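Entretien de la planche à découper, notes du 3 juin. Planche en bois à coins arrondis, avec rigole périphérique. Plan de travail en marbre blanc veiné de gris.

1/ Huile minérale Iment, 20 ml par face. Chiffon non pelucheux, toujours dans le sens du fil.

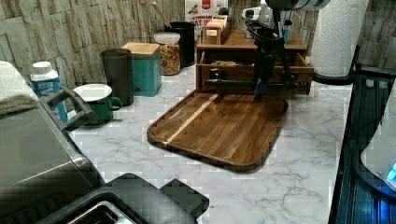 2/ Temps de pose : environ 4 heures, puis essuyage de l'excédent. Insister dans la rigole, l'huile y stagne et finit par coller.

3/ Pas d'huile d'olive ni de tournesol, elles rancissent. Pas de lave-vaisselle.

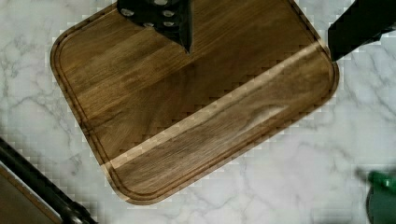 Le fil du bois et la rigole, bande claire : reflet.

4/ Rangement sur chant. À plat sur le marbre, la face inférieure ne respire pas.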